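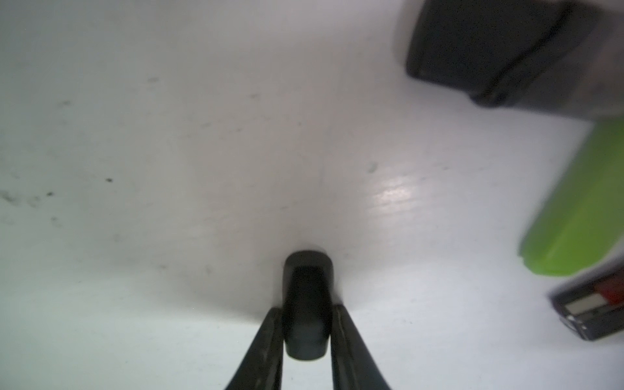 The first wallpaper I ever fell for was in my grandmother's downstairs hall, and I wasn't even supposed to touch it. Brown ferns on a mustard ground, with a seam by the coat hooks that had started to lift. I picked at that seam for most of one summer. When the house was sold, I went back with a butter knife and took a strip the size of a bookmark, and I still have it.

So you can imagine how I felt when my editor asked if I'd like to spend September finding out why everybody is papering their walls again. Would I! I'd been muttering about this for years, mostly to people who had just painted everything gray.

I started with Amber Cheetham, who hangs paper for a living and has the forearms to prove it. She let me tag along to a tall, skinny house in Gokgate, where the owners had picked a leafy green pattern for a stairwell. (If you ever want to make a paperhanger sigh, say "stairwell.") The paper was $165 a roll, and I was told very kindly to stand over there and keep my coffee with me.

Amber got into the trade when the phone hardly rang. "It was all old ladies and one dentist," she told me. Now she's booked months out, and the people calling are younger than she is. They want birds. They want stripes on the ceiling. And they want flowers, heaps of them, the sort of thing their parents spent a long weekend steaming off.

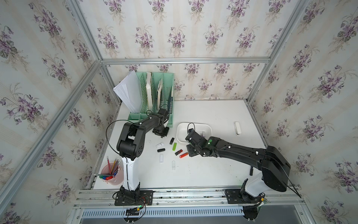

I asked her what people get wrong, and she didn't have to think about it. They order too little. A big pattern has to line up from one strip to the next, and all that matching eats paper. Then they go back for one more roll, it comes from a different batch, and the color is just off enough to drive them nuts. Buy 2 extra, she says, and stick them in the closet.

From there I drove out to Skosinby to see Lino Donati, who sells old stock out of what used to be a feed store. He has more than 200 patterns on the shelves, some of them down to a last lonely roll, and he'll talk about any of them until you beg for mercy. I didn't beg. I stayed until he turned the lights off!

His favorite is called Vanda, a fat pink orchid on pale blue that he refuses to sell me. I asked twice. He did let me go home with a roll and a half of something with pears on it, and last night around nine I taped a piece up beside the kitchen door. My husband walked past it three times before he said anything. He'd like to know if it comes without the pears.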